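Review: Allum table oil for wooden furniture, 904 ml tin

I bought this oil in May, when our dining table became so dull that I was thinking to sell it. I had used the Stirnalance wax before, and I was not fully satisfied with it. The wax gave a nice shine, but every glass left a ring, and I was polishing the same places again and again.

The Allum oil is thinner than I expected. You pour a little on a cotton cloth, rub it along the grain and wait 14 minutes before you wipe away the rest. The instructions are clear, although the letters on the tin are very small and I had to read them under a lamp. The first coat disappeared into the wood almost at once. The second coat stayed longer on the surface, and after it the table felt smooth under the hand.

The smell is strong on the first evening. I kept the windows open and by the next day it was gone — my neighbour uses the Rocha oil and says that hers smelled for a week.

I paid 63 euros, and this is not cheap. The tin was enough for two coats on the table and one coat on a bench, and a small quantity is still left for repairs. The lid is the weak point. Oil runs into the edge, becomes sticky there, and the next time you need a screwdriver to open it.

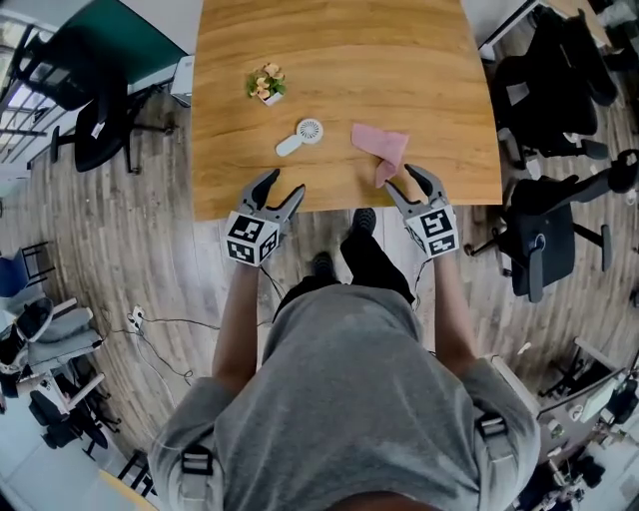

The honey colour of the tabletop, with the small flowerpot and the fan.

As for daily use, I am content. Water stays in drops and can be wiped away without a mark. Red wine I noticed too late one time, and a pale shadow remained, but it went away after light sanding and a new drop of oil. Hot pans I would not try.

One warning for people with light wood: the oil makes it darker and warmer in tone. Please test it first on the underside. I also tried it on a pale shelf from Clukudska and there I did not like the result, it became too yellow.

I give four stars of five. The missing star is for the lid and for the price. I will buy it again when the tin is empty, probably in the smaller size if the shop still has it.

Written in August 2020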